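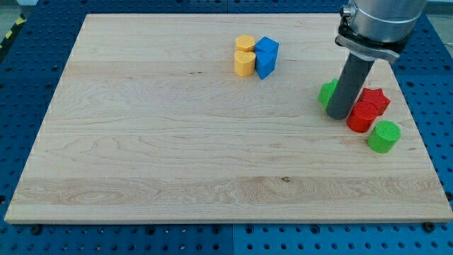 Yellow and blue shape blocks on the pale board, standing on their ends.

How to look after a set of wooden-shape blocks and the board they live on

I have been asked so many times how I keep our shape blocks looking bright, and how I stop the play board from going grey and sticky, that I thought I would put it all down in one place. It is a gentle sort of job, quite a pleasant one with the radio on, and you don't need anything special for it. If your blocks came from a jumble sale in a carrier bag, as my first lot did, so much the better - they will be the ones that show the most improvement.

Set aside 60 minutes for the cleaning, and then leave everything overnight before it goes back into use.

What you will need

Two soft cloths, one for washing and one for drying
A bowl of warm water with a small squirt of washing-up liquid
An old toothbrush
An old towel
Very fine sandpaper, for the board only
A little food-safe mineral oil, again for the board only and only if it is bare wood

Sorting first

Tip everything out on to the towel and sort by colour before you do anything else. I know it feels like putting off the real work, but it is much the quickest way to find out what is missing, and you will be glad of it later when you are putting the set back in its tin. My oldest set is a Mamard one with 14 pieces in it, and I can tell at a glance when the heart has gone wandering. It is nearly always the heart. Children do like to put it in a pocket.

While you are sorting, run your thumb along the edges of each block. You are feeling for splinters on wooden ones, and for chips in the paint on any that have been painted. Anything rough goes in a separate pile and doesn't go back to the children until it has been seen to.

Washing the blocks

Dip the cloth, wring it out well, and wipe one block at a time. Painted wood must never be left to soak, however grubby it is. The water creeps in at the corners and lifts the paint, and I lost a very nice green arch that way. Plastic ones are much more forgiving and can go straight into the bowl.

Hearts need a bit more patience than the rest. The dip between the two curves collects all manner of things (jam, in our house, and once a good deal of modelling clay), so work the toothbrush down into it from the top and then along the groove. Scalloped edges are the same. Triangles are easy, just wipe each face from one point to the other, and the plain square sort hardly take any time at all.

Dry each block straight away with the second cloth and stand it on its end on the towel. Standing them up leaves only the smallest face touching anything, so the air gets round the rest. Leave a finger's width between them, and keep them well away from the radiator.

The board

I do love a pale board under bright blocks. A maple colour is my favourite, with the grain running the long way and perhaps a little knot or a swirl somewhere to give it some character. Yellow and blue look especially cheerful on it, and small children find strong colours so much easier to pick out against something plain. We had a patterned tray for years, a Pumurico one, and the poor triangles simply vanished on it.

First find out whether your board is bare or varnished. Put one drop of water in a corner and wait a few minutes. If it sinks in and leaves a dark spot, the wood is bare. If it sits up in a bead, there is a finish on it.

For a varnished board, a wipe with the damp cloth and a good dry is all it wants. Please don't sand it, you will only end up with cloudy patches.

For a bare board, wipe it over, let it dry fully, and then sand very lightly along the grain. Never go across, as the scratches will show up the moment the oil goes on. Take extra care around any knot, where the grain changes direction and the paper likes to catch. Brush off the dust, rub in a thin coat of oil with a clean cloth, wait 9 minutes and wipe off whatever is left on the surface. Do the underneath as well, or the board may start to cup.

Prop it on its edge overnight where air can reach both sides. Spread the oily cloth out flat outdoors to dry before you throw it away.

Setting it out again

Put the board down on something steady and check that it doesn't rock. A metal worktop is fine, though I would slip a thin non-slip mat underneath.

I like to start with only four blocks, two of one colour and two of another, pushed up close together so that they make a little huddle in two rows. It is surprising how long a child will spend taking a huddle like that apart and putting it back. Bring out the rest once those have been thoroughly enjoyed, and give the board a quick wipe before tea.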